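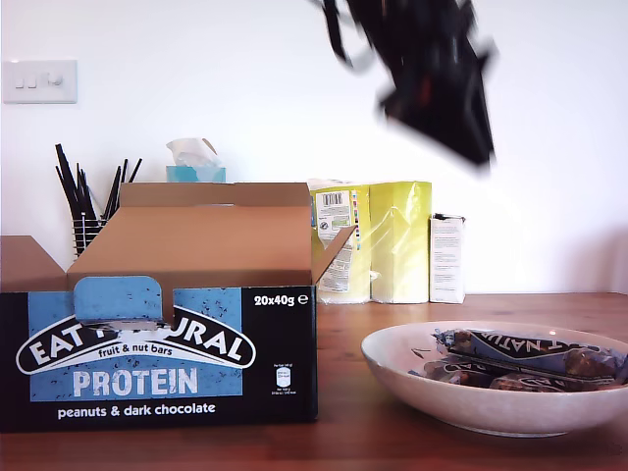 Can a robot arm put snack bars back in their display box without a person standing by?

Most of the time it can, if the box is open and stays put and the bars aren't lying across each other, but we wouldn't leave the room for the afternoon just yet.

Ticket 1758
Product: Tolance tabletop arm, Stirngate soft-tip fingers
Software: Wendetti task runner
Site: Karabulut, shared kitchen, second floor
Opened by: Áine Lenihan
Assigned to: Thịnh Vi
Priority: normal
Status: open, waiting on customer

Áine Lenihan, 9:12 am
Hello there, and first of all thank you for the help with the power supply in February, it has been running happily ever since. I'm writing with a different sort of problem and I'm afraid it's going to take me a few paragraphs.

We have the arm on the long wooden table in the kitchen and its job is a humble one. People take a few bars out for a meeting, the leftovers come back in a bowl, and the arm is supposed to pick them out of the bowl and put them back in the cardboard box they came in. That's it! I thought it would be the easiest thing we'd asked of it. It folds the napkins better than I do (I grant you that isn't a high bar) and it wipes down the end of the table very nicely.

With the bars, though, it goes wrong more than I'd like. I sat down with a cup of tea and a notepad and kept score over several mornings. Out of 109 tries, 39 didn't work. Sometimes it comes down and closes on nothing. Sometimes it picks up a bar and another one comes along for the ride and drops off halfway over. And quite a few times it has a bar perfectly well in hand and then bumps it on the flap of the box, and stops, and puts the orange message up on the tablet saying "place blocked."

I don't need it to be perfect. I'd just like to know whether this is something we've set up badly or whether it's simply a thing machines can't do yet, in which case I'll stop fretting and go back to doing it by hand.

Thịnh Vi, 9:47 am
Good morning Áine, and what a lovely clear write-up, I wish every ticket came with a notepad score. I'm glad the power supply has behaved.

Short version: I think it's a bit of both. Bars in wrappers are harder than they look. The wrapper is shiny in places and see-through in others, and the arm's depth reading gets muddled over the clear part, so it may believe the bar is lower or higher than it is. Napkins are a kinder surface altogether. On top of that, two bars crossed over each other in a bowl can look like one oddly shaped bar, and the runner will happily aim for the middle of that shape.

The flap bump is a separate matter and I'd like to take it on its own. Could you tell me three things when you get a minute?

How the box sits on the table, and whether the flaps are up, folded back, or torn off.
What sort of bowl it is, roughly how deep and what it's made of.
Which task profile is loaded. On the tablet it's under Wendetti, then Tasks, then the little gear next to the task name.

Áine Lenihan, 10:20 am
I've been up to have a look. The box is on the left of the bowl, and the lid is open with the tall flap at the back standing straight up. There's a shorter flap sticking out at the left and a narrower one angled off to the right, toward the bowl. There's also a rounded tab on the front that folds down over the printing. I'd never noticed how many bits of cardboard there are on one of these.

The bowl is white ceramic, wide and shallow with a broad rim. It has two bars in it at the moment, one lying partly over the other.

The profile says "small parcel, generic." I think that's the one it came with.

Also (this may mean nothing) I notice it swings over quite briskly. When it comes down toward the table it's moving at a fair lick, and one of my colleagues won't stand next to it with a hot drink.

Thịnh Vi, 10:58 am
None of that means nothing! The speed matters, and so does the narrow flap.

"Small parcel, generic" was written for little cartons with flat tops and square corners. It comes down fast and slows very late, which suits a carton, and it closes the fingers to a set width. A bar in a wrapper has crimped ends and a good deal of slack, so a set width can be too loose on one bar and then squash the next.

As for the narrow flap, the runner plans its path around what it knows is there. It knows the box as a plain rectangle. It doesn't know about a flap leaning out to the right, and a bar coming from the bowl will travel straight through that corner. I'd bet that's where most of your "place blocked" messages come from.

Would you try these in order, and stop after each one to do a small batch so we know which change did what?

1. Fold the right-hand flap down flat against the outside of the box and put a bit of tape on it. Leave the tall rear flap standing for the time being, as the arm doesn't need to go over it from your side.
2. Switch the profile to "wrapped item, soft." Approach speed will drop by itself.
3. In the same screen, turn on "probe before grip." The arm comes down gently until the fingertips feel something, then backs off a hair and closes. It adds 7 seconds per pick, and I know that sounds like an age when you're watching, but do give it a chance.
4. Once that's all in, turn on "separate first." With two bars crossed it will nudge the top one toward the rim before trying to lift.

On the tea question, please keep everybody's cups and elbows outside the taped line while it's moving, whatever speed it's on.

Áine Lenihan, 1:35 pm
Right, I've done the first three and had my lunch in between, so forgive the gap.

Taping the flap made a difference straight away. I ran it a good while and didn't see the orange message once. I felt a bit daft that a piece of tape was the answer to something that had been annoying me for weeks, but there we are.

The new profile is much calmer to be near. My colleague with the hot drink has been informed. The probing is slow, as you warned me, and it's oddly sweet to watch, a bit like somebody feeling for their glasses on a nightstand. It picked up the single bars every time I tried it after that.

Crossed bars are still hit and miss. It will go for the top one and sometimes drag the lower one with it up the side of the bowl. I haven't turned on "separate first" yet because the switch is grayed out. Is that something on your end?

Thịnh Vi, 2:04 pm
So pleased about the flap! And please don't feel daft, I've driven out to sites with a toolbox and ended up using tape.

The grayed-out switch is on our end, yes, and I'm sorry, I should have checked. "Separate first" needs the newer fingertip firmware from Stirngate. Yours is one version behind. I've pushed the update to your tablet just now. It wants the arm parked and the fingers open before it will install, and it takes some 10 minutes with a restart in the middle that looks alarming and isn't.

When it comes back, it'll ask you to run the fingertip check. Use something plain and firm for that, a wooden block or an unopened deck of cards. Don't use a bar, it will give.

One more thing while I have you. How does the bowl behave when the arm nudges? A heavy one usually stays put, but if yours slides, a square of rubber shelf liner under it will do.

Áine Lenihan, 3:41 pm
Updated, restarted (you're right, it did look alarming), checked with a deck of cards.

The switch works now. I crossed two bars on purpose and it pushed the top one over toward the rim and lifted it cleanly, then came back for the other. I did it again with the bars the other way up and it managed that as well. On the third go it pushed the top one right up over the rim and onto the table, where it had a little look and then gave up and asked for help. So we're better off but I wouldn't say cured.

The bowl does slide, a small amount. I don't have any shelf liner but I'll bring some from home.

Can I ask you something that's more of a chat than a support question? My manager would like to know if we can let it tidy up in the evenings after we've all gone. What would you do?

Thịnh Vi, 4:16 pm
I'd say not yet, for the bars, and I'll tell you how I think about it, with the warning that I do go on.

The single bars I'd trust, with the flap taped and the box pushed up against a stop so it can't wander. The crossed ones I'd want somebody nearby for. When it fails at those it fails politely, it stops and asks, so the worst case is that you come in to a bar on the table and an arm holding its breath over the bowl. That's a mild sort of failure. But if it stops at six in the evening you've got a powered arm sitting extended all night, and I don't like that for the motors or for whoever comes through in the dark looking for the light switch.

There's also the question of whether it's worth it to you. You could put those bars away in less time than it takes the arm to find the first one. Where I see people get real use out of it is when the same small job comes round all day long and they're glad to have it off their minds, even if they have to lend a hand now and again. The napkins sound like that.

What I'd suggest is running it in office hours for another couple of weeks with the liner under the bowl and keeping your notepad going. Please mark single and crossed bars in separate columns if you can bear it. Nudge distance can be turned down too, under "separate first," and I'd take it one notch lower to keep things off the table. If the crossed column looks good after that, we can set up auto-park so it folds itself away when it gets stuck, and then we can talk about evenings again.

I'm leaving the ticket open on your side so you can add the numbers straight in here.

Áine Lenihan, 4:30 pm
That's very fair, and I'll pass it along more or less word for word. Nudge is down one notch. Liner tomorrow, and I've ruled two columns in the notepad.

Is there a limit on how full the box can get before it starts struggling to place them? We've a delivery coming and I'd rather ask first.

Thịnh Vi, 4:52 pm
There is, and it depends on the height of the box, so measure the inside from the base to the top of the front edge and type that in under Tasks, then Container, then Depth. It will stop placing when the stack gets within a bar's thickness of the top. If you send me the measurement here I'll check the setting from my end in the morning.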